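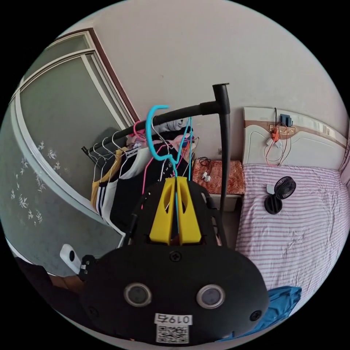
Chapter 7
Chores as a Test of Machines

7.1 Why begin with laundry

A washing machine is an automatic machine in every useful sense. It fills, heats, turns, drains and spins without anyone standing over it. Yet a household that owns one still spends hours each week on laundry. The hours go to the parts the washing machine does not touch: collecting clothes from bedrooms, sorting them, moving them while wet, hanging them, folding them and putting them away. Most of these steps have stayed in human hands for as long as washing machines have been sold.

This chapter asks how close machines are to taking over such steps. The short answer is that some can be done some of the time, in places that have been arranged to suit the machine. The longer answer depends on what is meant by "done," and much of the chapter is spent on that word.

We use hanging clothes as the running case. Consider a hanger with its hook over the rail of a clothing rack. To a person this is a single act. For a machine it has to be split up. The hanger must be held firmly enough that it does not turn between the fingers. The hook must clear the top of the rail and come down on the far side. The hand must then let go and back away without dragging the hanger off again. If the rail already holds other clothes, there is a further problem, which is finding or making a gap.

Hangers also differ. A thin wire hanger and a molded plastic one call for different grips, and both kinds often share one rail. A machine that has been set up for a single type of hanger may fail on the next one along.

7.2 Two meanings of "can"

When a company says that its robot can hang a shirt, it may mean either of two things. It may mean that the robot has hung a shirt at least once, under conditions the company chose. Or it may mean that the robot will hang most shirts, in most homes, on most days. The first claim is settled by one good video. The second takes months of dull testing.

Craig Gunn, who ran the evaluation program at Hosavon, asked his staff to write down three numbers for every chore: the number of attempts, the number finished without help, and the time taken. In one series the task was to place a hanger on a rail that already held clothes. The machine made 2269 attempts over the series. The staff stepped in on 232 of them. That is a little more than one attempt in ten.

Whether this is a good result depends on who is asking. An engineer may be pleased with it. A family with two baskets of laundry would be called into the bedroom several times an evening, and might find it quicker to do the job themselves. Gunn's report made no claim either way. It listed the 232 cases by cause, and we return to that list in Section 7.5.

7.3 The shop floor and the bedroom

Factories adopted robots long before homes did, and the reason lies mostly in the surroundings. On a shop floor the part arrives in the same place, facing the same way, at a known time. If it does not, someone builds a fixture so that it will. Lighting is fixed. People are kept out of reach.

Even so, cloth has been hard for factories too. The Drirnelis plant at Tosulstead cut its fabric by machine for years while its finished shirts were still placed on hangers by hand. Niall Pringle, the line manager, priced an automatic hanging station and turned it down. The station needed every shirt to be presented collar first and flat, and presenting the shirt was most of the work.

A bedroom offers fewer of these advantages. The rack may stand close to a nightstand or a bed. Cables run where they are needed. The light changes with the window and the hour. Clothes are bunched at one end of the rail on Sunday and spread out by the middle of the week. The owner will not usually agree to rebuild the room.

7.4 Terms used in this chapter

Attempt. One try at a chore, from a stated starting point to either success or a stop.

Intervention. Any help from a person during an attempt, including moving an object back within reach.

Unaided rate. The share of attempts finished with no intervention.

Preparation. Work done by people before the attempt so that it can succeed. Spacing the hangers on a rail is preparation. Gillespie Buchanan has argued that preparation should always be reported with the unaided rate, and we follow him.

Reset. Work done after an attempt to bring the room back to its starting point. Teodoro Llorente's study of the Lagman folding unit found that resets took longer than the folding.

Before you read on

Choose a chore you did this week. Write down each step, beginning with the first object you picked up. Mark the steps where you used touch more than sight. Then mark any step where you changed what you were doing because something slipped, caught or was in the way. Keep the list. It will be used again in Section 7.6, where Kenneth Gourlay's method for scoring chores is explained.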